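Folding on the bed: what we learned about putting clothes away in small rooms
Project report, Home and Living module, Trellthorpe site

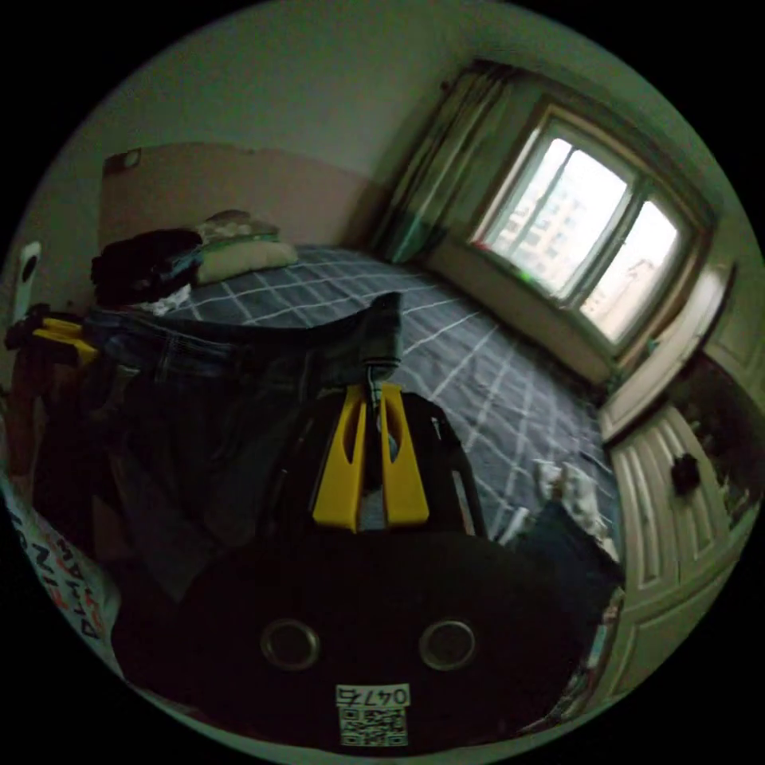 Our group was me (Nabila Wattimena), Gilang Setiawan and Puspita Rondonuwu, and our question was pretty simple. If you live in a small bedroom with no table, where do you fold your clothes, and does it matter? We picked it after a moan in the kitchen one night in December, when it came out that all three of us leave clean washing on a chair until we've worn most of it again.

Kathleen Sheehan, our tutor, told us to stop guessing and go and look, so we did. We visited student rooms in Trellthorpe and Futbridge, asked people to put away a load of washing the way they normally would, and then sat down with them over a cup of tea. We also sent round a short questionnaire and got 50 replies, which I was really pleased with (the first draft had 3 pages and I don't think anyone would have finished it!).

The bed won by miles. Hardly anyone uses a desk because the desk has a laptop and last night's plate on it. The floor came up a few times, mostly from people who fold while watching something.

Jeans were the thing everybody had an opinion on. A T-shirt will forgive you, but jeans are long and stiff and the waistband is so much thicker than the hem that they never lie the way you want. We tried two ways of doing them. In the first you lay them flat, fold one leg over the other, then fold up from the hem in halves. In the second you hold them up by the waist, give them a good shake, and fold in mid-air before putting them down. Gilang swears by the second. I'm hopeless at it – mine always come out with one leg longer than the other.

Laying them flat gave the neater stack, and the trick is all in the first fold. Match the inside seams, tuck in the pointy bit at the seat, and smooth from the waist down. If you skip the pointy bit you get a lump, and the lump gets worse with every pair you put on top. Puspita redid one pile four times before she spotted this.

Soft mattresses were a pain. You press down to get the creases out and the whole lot sinks, so the edges go wonky. Making the bed first helped a lot, and a bedspread with lines or checks on it turned out to be surprisingly handy for lining up the legs. We hadn't planned to look at bedding at all, but Kurniawati Sumampouw from the year above read our notes and said we should put it in, so it's in.

What went wrong: we changed our instructions halfway through. The early visits said "fold it" and the later ones said "put it away", and people did quite different things, so I wouldn't compare the two sets. We also only looked at jeans, tops and towels. No fitted sheets, as we are not that brave.

If we had another term I'd like to go back to the same rooms and see whether the piles had stayed folded. Gilang wants to test drawers against open shelves. The questionnaire and our visit notes are in the shared folder, and the folding steps are on the sheet at the back.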